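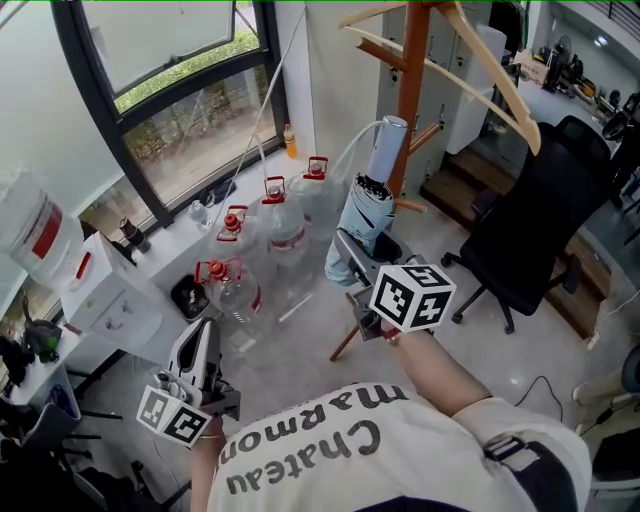
Recording the umbrella task with the hand-held grippers

These steps are for Wanmont robotics club members collecting demonstrations for the coat rack set. Read the Gebru setup page first.

1. Put on the head camera and tighten the strap. Look at the floor in front of the rack and check the preview on the laptop.

2. Pick up one gripper in each hand. Keep your fingers off the marker cubes. A covered marker drops the pose track, and the episode will be rejected.

3. Open and close both jaws fully, 2 times. The logger uses this to set the jaw range.

4. Close the jaws on the folded umbrella, below the handle. Squeeze until it stops slipping -- no harder.

5. Move it at a steady pace. If you drop it, stop the episode and start over.

6. Hold still at the end, then press stop. Episodes over 60 seconds are trimmed by the script.

Record 10 episodes per person, then switch. Name the folder with your initials and the task number, 2336.

Letay Seyoum checks the uploads. If the markers flicker in playback, wipe the cubes with a dry cloth and record that episode again.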